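How to Prepare a Guesthouse Crew for Automated Housekeeping

Filed under: Operations / Staffing

I have sat through enough sales calls to be wary of the phrase "frees up your people." Freed up to do what, and on whose hours? If you run a small place like Faulkner House and a vendor is offering to automate part of housekeeping, work through the steps below before you sign anything.

Step 1. Write down what the job is now

Follow the people who do the rooms through a full shift, including a Sunday if that's your heavy changeover day. Our job sheet had 15 tasks on it. The real work ran to 57, and most of the missing ones were small: shaking out a quilt, turning a fan so it doesn't blow on the pillow, deciding whether a stain needs soaking. Ask the staff to correct your list. They will.

Step 2. Sort the list by who decides

Mark each task as lifting, repeating or judging. Vendors like to demo the repeating ones. The Gritusar scheduling package we tried was decent at handing out rooms and useless at knowing that a guest had asked for a late start. Somebody at the desk still had to fix it by hand, and that time never showed up in the vendor's savings sheet.

Step 3. Run a trial with the regular crew

Give it 3 weeks at least. Use ordinary rooms with ordinary bedding, and don't let the vendor bring its own sheets. Keep the pay the same through the trial, even if hours drop. People who think they are training their replacement will tell you very little, and I wouldn't blame them.

Step 4. Log the extra work

Put a column on the shift sheet for minutes spent helping the machine: charging, moving furniture out of its way, redoing corners. In the Sakamen building we logged 103 minutes in one shift, which wiped out the gain. 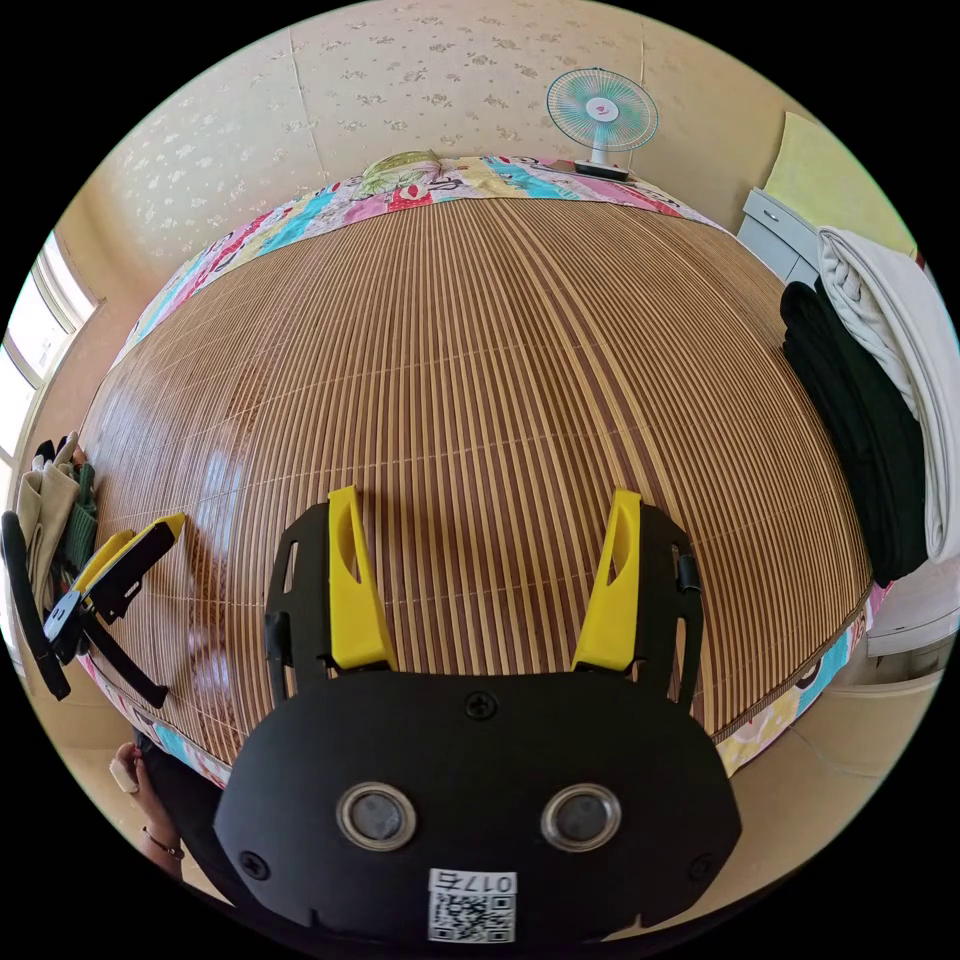
Be careful with soft things in particular. A folded blanket and a stack of clothes look simple on a task list, but they slump, slide and never land the same way twice. Ask to see the same item handled over and over, at normal speed, and time it yourself.

Step 5. Settle the hours in writing

If the trial does save time, decide where it goes before rollout – shorter shifts at the same pay, or fewer shifts. Pirnura's standard contract says nothing on this, so add your own page. Include who can switch the system off, and make sure the person in the room is on that list.

Step 6. Review after the first busy season

Compare the log from Step 4 with your original task list. I'm still not convinced we came out ahead on bed-making. On linen counts we did, and we kept that part.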